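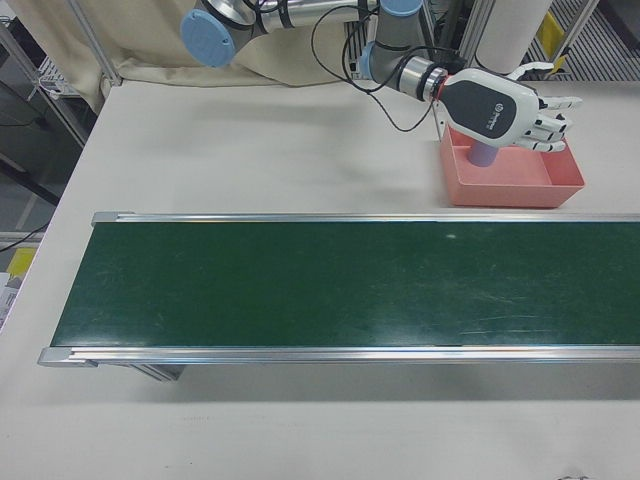

Do I need any robot experience to take part? None at all, and for this round we'd like people who have never driven one.

I'm Olesia Didenko, and I run the teleoperation sessions for Skisance, our project on how robot hands learn from the people steering them. We're looking for 70 adults for one session each at the Shevchuk building, starting in November.

You'll guide a robot hand through short pick-and-place jobs at a conveyor. In our pilot we collected 1128 tries, and the odd result was that policies trained on beginners' clumsy runs recovered from a missed grasp more often than ones trained on our own staff (my runs included, ouch). Now we want to know if that holds up with a lot more beginners - and with people who get better as they go!
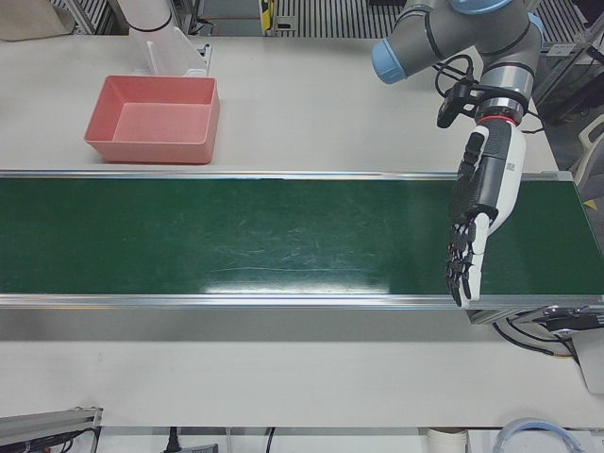

Mohit Sachdeva did the pilot and wrote to us afterward that the first ten minutes felt like wearing someone else's gloves, and that he'd have liked a longer practice run before the recording began. We listened, so practice is now almost twice as long.

You need to be 18 or older, with normal or corrected vision and no wrist or shoulder injury right now. Lefties very welcome, we had hardly any last time. You can stop whenever you like and still get paid the full amount.

To sign up, ask for Cayetano Herrero at the Geltden front desk or leave your name and a few free afternoons on the sheet there. Please mention Skisance - they handle other studies too.

Posted Tuesday, August 19, 2025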